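Workshop Tips: Ground Rules for a Robot Arm on the Bench

By Neelam Srivastava

I have been asked for this page more often than for the one on sharpening, which tells you where the hobby has gone. Small robot arms now cost less than a decent table saw, and people bolt them to the end of a workbench and expect them to fetch screws. Some of them can. I am still not convinced most home shops need one, and I say that as someone who has had a Gonside arm on the bench since July and a Jirnine before that.

What follows is the list I work from. Some of it comes out of the manuals, some of it I learned by picking screws out of the floorboards. If you only want to be told how clever your purchase was, the sales page will do a better job.

Read the word "collaborative" with suspicion

Plenty of small arms are sold as safe to work beside. Ask what that covers. An arm that stops when it bumps your elbow may be perfectly gentle with nothing in its grip and a different animal when it is holding a marking knife. The tool, the thing being carried, the speed and the spot where your hand might get trapped all count. The bare arm is only one piece of it.

The published safety standards for industrial robots are written around the whole application for this reason, and they are aimed at workplaces with people trained to do a risk assessment. Your garage probably isn't one. Borrow the habit anyway. Sit down before you switch on and write out every way the thing could pinch, poke, drop or drag. If your list has two items on it, you haven't tried.

If anybody is paid to work in your shop, stop reading tips pages and get proper advice. Workplace rules apply to you and they don't care how small the robot is.

Mark the reach on the bench and on the floor

Stretch the arm out as far as it goes, with the gripper fitted, and chalk the arc. Then add whatever it will be carrying. My own arc goes down in painter's tape, and it came out a good bit bigger than the drawing in the Gonside manual, which shows the arm without a gripper. I don't know who buys one without a gripper.

Keep these outside the tape:
Your stool
The phone charger
Any open can of finish
Anything hanging at head height that could swing in
The switch you use to turn the arm off

That last one is where I see the most mistakes. A stop button you have to reach across the moving arm to press is decoration.

The stop button

Have a real one, with a wire. A stop button on a phone app depends on the phone, the battery, the wireless and your thumb finding the right square on a screen with sawdust on it. Zanetti sells its starter kit with the app only and offers the wired button as an extra, and I would not run the kit without it.

Test it at the start of every session, with the arm moving slowly and nothing in the grip. Then find out what your arm does when it stops. Some hold their position. Others lose power and sag, and a sagging arm over a vise can trap a finger as well as a moving one. Learn which kind you own before you have a hand under it.

Grippers

The simple two-finger kind does nearly everything I want, and I have been talked into enough fancy ones to say so with some bitterness. A few habits:

Start with the lowest grip force that holds the part. The factory setting on mine would crush a pill bottle.

Look over the finger pads before each session. Glue, wax and fine dust all change how they hold, and a part that slips gets thrown.

Open the fingers only as wide as the job calls for. Wide-open fingers knock over the part next door. The exception is a first approach to something you haven't taught it yet, when a bit of extra room is forgiving.

Never clear a stuck part by hand with the power on. I know it takes ages to restart. Turn it off.

Trays and boxes

A low box with firm sides is about the best friend a pick-and-place job can have, and also the thing people set down carelessly. Screw it down, or fence it with two battens. If the box can slide, then the position you taught is a rumor.

Dark trays are a nuisance if your arm uses a camera. Small black screws in a black tray are hard enough for me to find with my glasses on. Line the bottom with something pale and dull, as glossy paper throws glare.

Leave space between the parts and the wall of the box. The fingers need somewhere to go, and a part snug in the corner may be out of reach no matter what the software promises.

Don't trust the simulator with your knuckles

Most kits come with a program that lets you try a job on the screen first. Use it. It is free, it breaks nothing, and it will catch the silly errors, such as an arm told to go through the bench. My complaint is with people who run a job perfectly on the screen and then go straight to full speed on the real thing.

I kept a tally over the spring on the Jirnine, picking up wood plugs. On the screen it made 198 good picks out of 198. On the bench the same program made 187 out of the same number, and the misses included one plug I found behind the water heater. Eleven misses may sound fine to you. Put a chisel in the grip and think about it again.

The on-screen shop is tidier than yours. The surfaces are flat and plain, the light is even, and there is no curl of shaving under the tray to lift one corner. Look at a typical view from behind the gripper, with the fingers open and a dark box over to the right, and then look at your own bench.

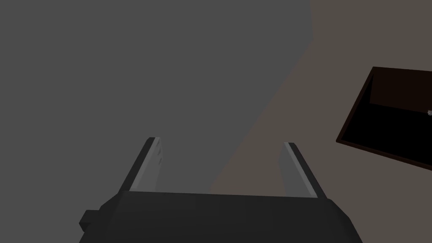

Going from screen to bench

1. Run the job on the screen until you are bored with it.
2. Run it on the real arm with nothing in the tray, at the slowest speed you can set, with your hand on the stop button.
3. Add one part. A soft one, if you have it. Wine corks are good.
4. Move the tray a finger's width on purpose and see what the arm does. You want to know whether it stops, misses politely or plows on.
5. Raise the speed in small steps. I have never needed the top half of the range for anything in a home shop.
6. Write down the settings that worked, on paper, and tape the paper to the wall by the bench.

Jobs I would leave alone

Anything with a blade, a hot iron or a spinning bit on the end. Anything that feeds a saw. Anything near solvent or finishing dust, unless the maker says in writing that the arm is rated for it. Anything where a child or a dog might wander through – a strip of tape on the floor means nothing to a dog.

Upkeep

Gutum prints a service figure of 2,000 hours for the joints on its small arm, which at my pace will be my grandchildren's problem. Dust will get there first. Brush the joints off, keep a cover on the arm when you sand, and check the mounting bolts. I put a wrench on mine every 14 days and now and then one of them has moved.

Check the cable too, where it bends most. If the jacket looks scuffed or flattened, replace it before the next session.

And unplug the thing when you leave the shop. The standby light on the Gonside looks exactly like the light it shows when it is ready to move, and I have written to them twice.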